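Fernell kitchen, the table pages

We bought the table before we bought the house to put it in, and that tells you most of what you need to know about our planning. These are notes and pictures from the long business of getting it home, getting it sanded and learning to eat at it. Shanti Bansal did the sanding. I did the tea and the opinions.

Last updated 2004-12-02. More in January, if the oil ever arrives.

## Where it came from

A clearing sale out past Grillalton, lot 21, between a box of doorknobs and a mangle. The auctioneer called it a "sturdy family piece", auctioneer for heavy. It went for less than the doorknobs.

It travelled home under a tarp in Ahuja's ute. Ahuja has asked that we never buy another one.

## The top, bare

Under the old varnish, the colour of strong gravy, was wood as pale as shortbread. Shanti went through up to 30 sheets of sandpaper and one pair of good trousers finding it.
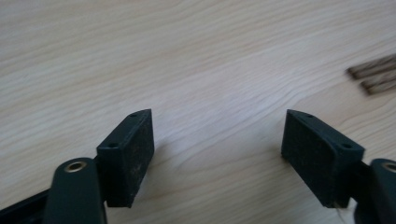
Long wavy grain, running off on the diagonal, with a few lines that bend as though they'd changed their minds. In daylight the darker streaks all but wash out. I've been told to stop stroking it when people are over.

## The finish debate

Three jars of samples from Ultitz, labelled Natural, Clear and Invisible. We put a dab of each on an offcut and left it on the windowsill. I favour Natural. Shanti favours Clear. Neither of us can tell which dab is which, as the labels were on the jars and the jars have been put away.

Plain oil it is, then. It's on order, number 2497 in what I gather is a lengthy queue.

## House rules until the oil goes on

- No beetroot.
- No red wine, unless you're holding it over the lino.
- Coasters under everything, including the coasters from my aunt, which leak dye.
- Homework in pencil.

## Still to come

The legs. They're still gravy coloured from the knees down and will be for a while, there being four of them and all of them turned, with grooves. Shanti has looked at the grooves and gone back to reading the paper.

We also need chairs. At present it's two stools and an esky, and the esky is the comfortable one.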